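Is the Itia two-arm simulation pack worth it for a beginner?

Posted in Robotics & Automation, 9 December 2021

Lakshmi Shetty

Hi all, quick one. I want to get into two-handed robot stuff but no way can I afford real arms. Found the Itia pack, which is sim only, you get the two arms with hands, a table, a set of kitchen tasks and a scoring script. It's $120 for the year. There's a free trial but it's 15 days and I wasted most of mine on the install, ugh.

What I'm stuck on is the tray task. Stills from my screen, trial version, default view:

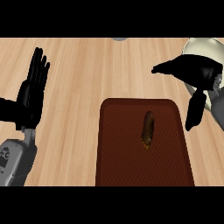
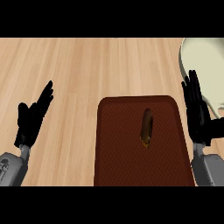 My main worry is whether the pack is any good for learning or if I'm just paying for nice looking wood. The manual has one page per task and the tray page says "approach, grip, lift, place" and thats it. No word on where the hands should wait. I've tried the right hand with the fingers pointing in across the table and also upright next to the tray, and I can't tell which one the scoring wants as a start pose. And is the banana meant to stay on the tray for the whole run, or do I take it off first? The manual doesn't say.

Also does it run ok on a laptop with no fancy graphics card? Mine is four years old. I'd rather not pay and then find out the full version is slower than the trial.

Thanks in advance, I'll check back tonight after work.

Rebecca Costa

Had it since April. Short version: yes if you like poking at things, no if you want lessons.

Start pose: doesn't matter for the score. The clock only starts when a hand touches something. But upright beside the tray, like in your second still, is way easier to work from. With the fingers pointing in like the first one you have to turn the whole wrist before you can get at the rim, and on my setup that's where it kept knocking the tray. Left hand, bring it in closer, it's a long way off in both of yours.

Banana stays on. The tray task is a carry task, banana is just there so you get marked down for tilting. There is a seperate pick task if you want to grab it.

Laptop: mine is old too. Turn shadows off in the settings, drop the physics rate one notch, and it's fine. Full version ran the same as the trial for me. First load takes forever, go make coffee.

What I don't like: docs are thin (you noticed), and support took 30 hours to answer me once. The forum is better than support. Also you can't add your own objects unless you buy the bigger license, which is $500. Annoying, and not mentioned on the sales page when I bought.

hemora_fan

try Enirow instead, its free. less pretty. only one arm tho

Lakshmi Shetty

Thank you Rebecca!! Didn't know the clock waits for a touch, that changes a lot. Will try shadows off tonight. hemora_fan, I do want two arms but I'll look.

Rebecca Costa

One more thing, email them and ask for the trial to be reset if the install ate it. They did it for me.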